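Why I Don't Trust Your Announcement Trailer
Speaker notes, Karine Hiebert

Slide 1 – title
Wait for people to sit down. Say who I am: I wrote game previews for 9 years and I regret a fair number of them. Skip the joke about the badge, it died last time.

Slide 2 – the Lestell trailer
Play it with the sound off. Ask the room what the player does in this game. Somebody will say "command an army." Ask how they know. There is no cursor, no menu, no health bar, and the camera never sits where a player's camera would sit. Let that hang for a bit.

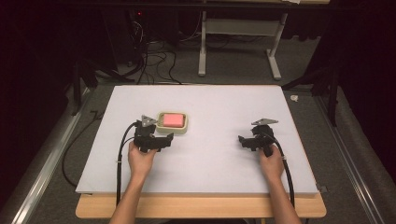
Two hand-held grippers over a white board.

Slide 3 – what "in-engine" means
Very little. The engine will draw whatever you put in it. A scene lit by hand for one shot tells me the artists are good, and I believed that already. It says nothing about what happens when 3000 units try to cross the same bridge.
Quote Wouter Brouwer from Pitus here: "We built the bridge for the trailer. The units couldn't walk on it." He said I could use it. Don't add to it.

Slide 4 – strategy games have it worse
A shooter can show you its first minute and you get the idea. A strategy game lives in hour 4, when your supply line is a mess and the computer opponent either notices or doesn't. Path finding, unit orders, the AI's bad habits – none of that fits between two explosions. So the marketing team borrows the look of a war movie, and we all write "looks promising."
(Own up: I wrote exactly that about Naqvi. Read the line aloud.) 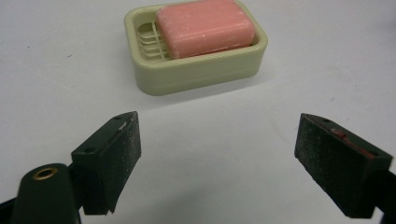 Pink soap in a pale green dish, with the gripper fingers in front.

Slide 5 – "fans of the genre will feel at home"
Akosua Amissah's objection, which is fair: small studios need the attention, and raw footage of an unfinished game gets torn apart in the comments. I agree that it does. I still don't see why the buyer should carry that risk with a preorder.

Slide 6 – what I'd like instead
Ten minutes of one match, uncut, interface on. Let a unit get stuck on a rock. Silside did this in August with their skirmish mode and the tanks looked drunk, but I knew what I was looking at.

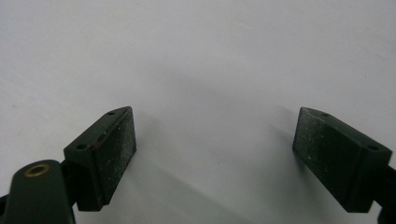
If time is short, drop the Silside clip and go straight to questions. Cayetano will probably ask about licensed games. My answer is that the license sells the trailer to people who liked the movie, and they deserve to see the build menu as much as anyone.

Slide 7 – contact
Leave it up during questions. Repeat each question into the mic.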